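Arm keeps shoving the block at run 224

ventura_bench
Love this sim, love this arm, but it has a new habit! On the Candgate build it comes down on the green block, the tip sinks into the top edge, and a few steps later the block shoots off the table. First time was run 224, and it has done it 7 times since. 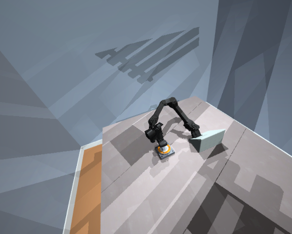
Reply 1: plernerfan
Ooh, fun one! My money is on contact stiffness. Mine was set to 4000 and everything flew. Drop it and go again.

Reply 2: betex_kid
Disagree, stiffness is fine at 4000. I'd check the grasp target first. It's aiming at the end of the block when you want the middle.

Reply 3: ventura_bench
Tried both! Softer contact still launched it on 4 runs. Moving the target now, and wow, the approach already looks smoother.

Reply 4: plernerfan
Still say stiffness. Post the log!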